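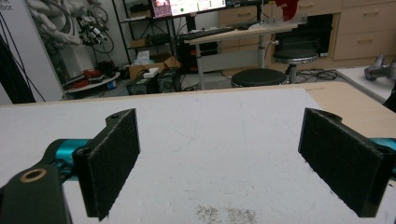
Fig. 1 – Les deux doigts de la pince à main, garnitures noires face à face, au-dessus du plateau blanc.

Atelier partagé Pinto – Construire une pince à main
Notes du cours, séance 4 : doigts et garnitures

1. Ce qu'il faut avoir compris avant de visser

La pince que nous construisons est tenue par une personne. Les doigts doivent rester parallèles quand ils se ferment, sinon l'objet tourne et sort par le côté. Vérifiez d'abord le jeu à l'articulation, à la main, sans forcer. Si vous sentez un point dur, démontez et limez l'alésage un peu à la fois.

Les pièces imprimées sont sur le serveur, dossier Didgate. Prenez la version de novembre ; l'ancienne avait l'entraxe faux.

2. Garnitures

Coupez la garniture un peu plus grande que le doigt, collez, puis mettez à la cote avec une lame neuve. Laissez sous presse 70 minutes. Le papier abrasif est du grain 2000, seulement pour le bord du plastique, jamais pour la garniture.

Je conseille de noter le numéro de la pièce à l'intérieur du support (par exemple 1006) avant le montage. Après, on ne peut plus écrire.

3. Exercice à deux mains

Les objets souples sont les plus instructifs. Un chapeau se déforme dès qu'on le touche – il faut donc l'approcher par le bord, avec peu d'ouverture, et garder l'autre pince libre pour la forme en fil de métal. Travaillez lentement et changez de main après quelques essais. 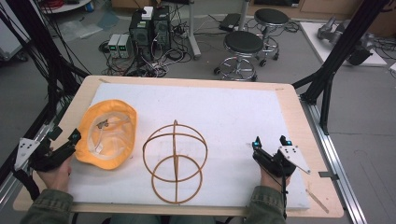 Karthikeyan Mudaliar demande s'il ne vaudrait pas mieux commencer par un objet rigide, un cube par exemple, et garder le tissu pour la séance 5. À son avis, un débutant qui rate le bord du chapeau ne sait pas si la faute est dans sa main ou dans le réglage des doigts.

La remarque est juste. Ceux qui le souhaitent feront d'abord dix prises avec le cube, puis passeront au chapeau.

4. Pour la prochaine fois

Apporter la pince montée et la feuille de réglage remplie. Relire le chapitre sur les ressorts dans le polycopié Adinmont.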